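Home | Rooms | Hire | FAQ | Contact

Sillholm Reading Rooms: Frequently Asked Questions

How do I book a study table?
Bookings are made at the front desk or by telephone, up to 60 days ahead.

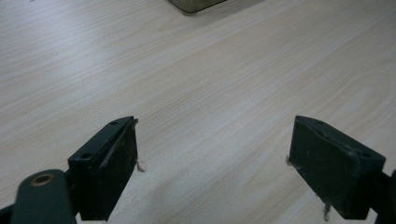
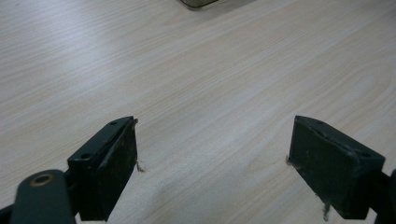 May I bring food or drink?
Water in a closed bottle is permitted. Hot drinks must be taken in the lobby. Spills on a pale table top with a wood grain, such as those shown, should be reported to staff at once. Readers must not use their own cleaning products.

Whom should I contact about lost property?
Please write to Sylvie Landry at the front desk. Items are kept for 19 days.

Related
Opening hours in April
Udport branch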